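packing thread because three of you asked how I send snack boxes without everything showing up as dust. going to be quick, I have until 4 and then the drop off counter closes

context: this one's going to my friend Tuấn Huỳnh, who moved for work in June and has complained about the vending machine every single week since then

step one is the box. everybody goes too big. I reuse whatever came in the mail that week as long as the corners are still square and it doesn't feel soft when you push on the bottom. soft bottom = recycling, don't argue with me

old labels come off or get covered up. any old barcode. ask me about the box that went to the Numunwood depot twice and then came back to my own porch

step two, throw a cloth down on the table first. yellow one lives in the packing drawer now. tape doesn't grab the table, crumbs stay in one place, you shake it out after and your done

step three, dry run. everything goes in with no padding at all, just to see who fits next to who. chips, shoe wipes, the little stuff
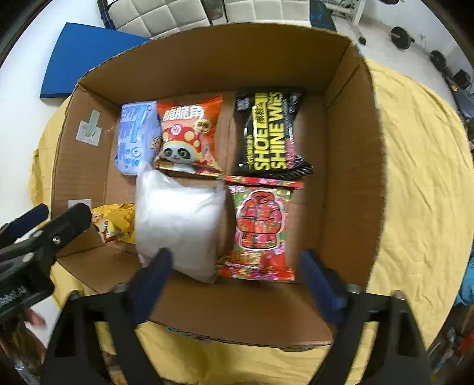 Do the shoe wipes need to be sealed in their own bag if they're going in with food?

Put them in a zip bag if the pack has been opened. A factory sealed pack can go in as it is, but keep it on the far side from anything wrapped in paper, and if the seal feels iffy at all just bag it.

ok next. chips. the puffy bag IS the padding, stop poking holes in them to save room. I know people do this. Ritva Lahtinen I am looking at you

puffy bags stand up, never flat with something on top. tall stuff in back, small stuff in front, black pack of wipes over on the right because it's the stiffest one and makes a nice wall

soft things go in the middle. a plastic bag with something squishy in it does the same job as bubble wrap and it's also a present

weight: my cutoff is 800 grams. the next price at my counter starts at 1000 and I like a cushion, tape weighs more then you think. kitchen scale is fine, set the empty box on first, write that number down, then fill it

someone asked about chocolate. not in summer. no. send it in the fall
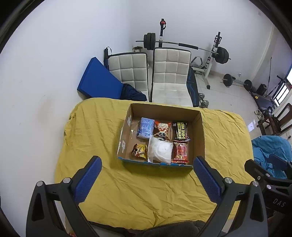
and then you fix the gaps. a gap is where things pick up speed. I use packing paper, the plain kind off a Hanell roll, scrunched into fists and pushed down the sides till nothing moves. newspaper works but the ink gets on stuff

shake test!! close the flaps, hold it shut, shake it like you're mad at it. hear sliding? open it, more paper. hear rustling? that's just snacks, leave it alone

if there's a lot of air above the food, score the corners and fold the walls down. box gets shorter, nobody's stacking a crate on an empty top half. used to skip this. lost an entire bag of shrimp crackers

tape: one strip down the middle, one across each end so it makes an H. Fekex tape is loud and awful but it sticks in the cold. the cheap clear stuff from Owusu peeled off on me twice, wont buy again

address on the top AND on a piece of paper inside. mine was unit 108 and I wrote 180 on the outside once, the paper inside is the only reason it got there

customs form if it's leaving the country: write what it is. "snacks, shoe wipes". don't write "gift stuff", the lady at the counter sighs at me

also take a pic of the receipt, the ink fades. last four on this one are 3743, putting it here so Tuấn can quit asking

ok 3:40, shoes on, going. if there's a line I'll answer the questions about jars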